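Rela Table Pack for Gripper Evaluation
Minisine simulation tools / Add-ons / Table Pack

Price: 344 per seat, per year
Object library: 1,857 items
Needs: a Minisine base license and patience

Your gripper works beautifully on the cube. Every gripper does. The cube has been the friend of the gripper salesman for as long as there have been gripper salesmen, and if your business is moving cubes, please close this page and keep your money.

Rela Table Pack is for the rest of you. It builds cluttered tabletops in simulation, drops your arm and gripper over them, and keeps score. You bring the controller. We bring things that are awkward to pick up – flat things, thin things, things with a neck, things with no obvious top. You can run two grippers over the same table in the same order and find out which one deserves the purchase order.

How a comparison works

Pick a table, pick a seed, pick your hardware models. The seed fixes the objects, their positions and the lighting, so gripper A and gripper B get exactly the same mess. A standard run is 20 tables. Each attempt is logged with approach angle, finger opening, contact force and whether the item was still in hand at the end of the move. The log also notes what else on the table got shoved along the way, a column our customers tend to skip on the first read and come back to.

Objects are drawn from the whole library unless you tell the software otherwise. It has no taste and no sense of occasion. Filters are available by size, weight and category for users who prefer their clutter to make sense, but we leave them off by default. A controller that only copes with sensible tables has mostly learned what a sensible table looks like.
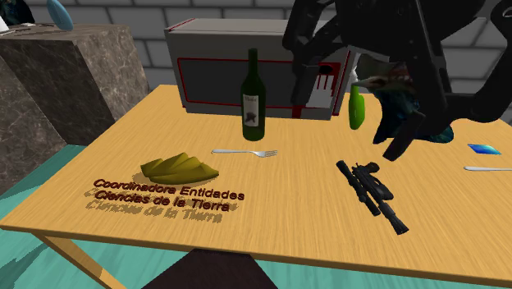 A mixed-clutter table with the large black arm model. Bottle, fork, knife and raised lettering are in play, along with a scoped rifle.

The fork is the one to watch. A silver fork lying flat on a wooden top gives wide, chunky fingers very little to work with, and a parallel gripper that scored well on bottles can spend a whole run politely tapping the table beside the cutlery. Raised lettering is worse in a different way: plenty of edges, all of them at the wrong height. We added text objects after a long afternoon of arguing about segmentation, and they've been making depth pipelines look silly ever since.

Tall items have their own opinions. Come in from above on a slender bottle neck and you'll find out quickly whether your wrist clearance was measured or guessed.

What's in the pack

Scene generator with fixed and random seeds
Arm and gripper import from the usual robot description formats
Fixed, wrist and overhead camera rigs, with adjustable noise
Side-by-side report for up to 2 grippers per run
Replay viewer, so you can see the failure again at quarter speed

Yes, the report stops at two. We tried more columns. People printed it, taped the sheets together and then read only the first and last.

What's not in the pack

Liquids. Cloth that behaves like cloth. Any promise that a good score here means a good score on your bench. Friction values are set per object and can be edited, and if you know the real ones, use the real ones. Ours are sensible defaults and should be treated like the serving size on a bag of chips.

Soft fingers run, but slowly. If your gripper is mostly silicone, start the job before you go home.

Which version do I want?

If you're choosing hardware, take the standard pack. If you already own the gripper and are tuning the controller, look at Győri, the batch runner, which queues the same tables against successive builds and complains when a score drops. It complains by email. The frequency setting goes from Hourly to Never, and we know which one most of you use.

Licenses are per seat and can be moved between machines. The next object update is due in December and will include more kitchen tools, several of them with holes in inconvenient places. Updates are free for the length of your license.

Add to quote / Download the trial tables / Read the import guide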